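Statehouse Notes: the open meetings bill made it!

27 July 2026

If you stopped following the session around the time the road money fell apart, go back and look at what happened in the last two days, because the open meetings bill passed! Both chambers, with votes to spare in the House and a two-vote margin in the Senate, and it goes to the governor's desk this week. We have been writing about this bill in one form or another for so long that I had a paragraph ready for when it died again. I was very happy to delete it.

For newer readers, the short version. Until now a county board or city council in our state could post its agenda the evening before a meeting, on a sheet of paper taped inside a locked door if it wanted to, and that counted as notice. The new law asks for three full working days, online and on paper, with the documents the board will be voting on attached. If something gets added late, the board has to say out loud why it can't wait, and that goes in the minutes.

The final version runs 14 pages, down from a monster of a draft in the spring, and it reads well. You can get through it over a cup of coffee and come out knowing what your town has to do. The part on emergency meetings is especially good. It used to say "as circumstances require," which covered just about anything, and now it has a plain list: flood, fire, loss of water or power, a threat to public safety, and a court deadline.

What turned the thing around was the hearing. The committee heard 139 people in person, and another 265 sent written comments, many of them from the small towns along the Murka valley that we almost never hear from at the capitol. Folks from Lumitz drove in before sunrise (that's a long haul, and the pass was down to one lane) to talk about the night their council sold the old depot with three residents in the room. The Somier people came with a folder of agendas going back years, and they read the posting times into the record, one after another. It was slow and a little dry and completely gripping. You could see members who had been scrolling their phones put them down.

The senator from the Yeh district, who had voted no in committee, offered the amendment that saved it on the floor. It gives the smallest towns, the ones with a single part-time clerk, until next year to get their documents online. I had my doubts about that when I first read it, but after talking to a few clerks I think it's fair. They still have to post on paper in the meantime, and the three-day rule applies to them from the start.

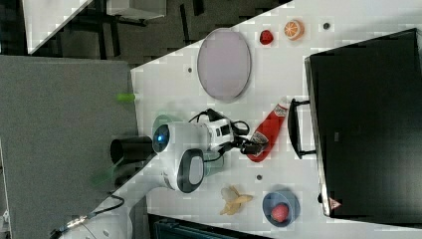 So what comes next? The governor has ten days to sign, veto, or let the bill become law without a signature, and the office has said only that it's under review. If you want to weigh in, a short note in your own words is best. Say where you live and mention a meeting you would have gone to if you had known about it. The contact form is on the governor's page under "Share your opinion," and phone calls get logged too.

Assuming it's signed, the notice rules kick in at the end of August, so the first agendas under the new system should show up right after that. Go look for yours! Check that the attachments open and that the dates work out, and if something's missing, call the clerk and ask nicely. A lot of them are figuring this out at the same time we are.

We'll have the full roll call in the next issue, along with a look at the records fee bill, which got held over again and deserves a lot more attention than it's getting.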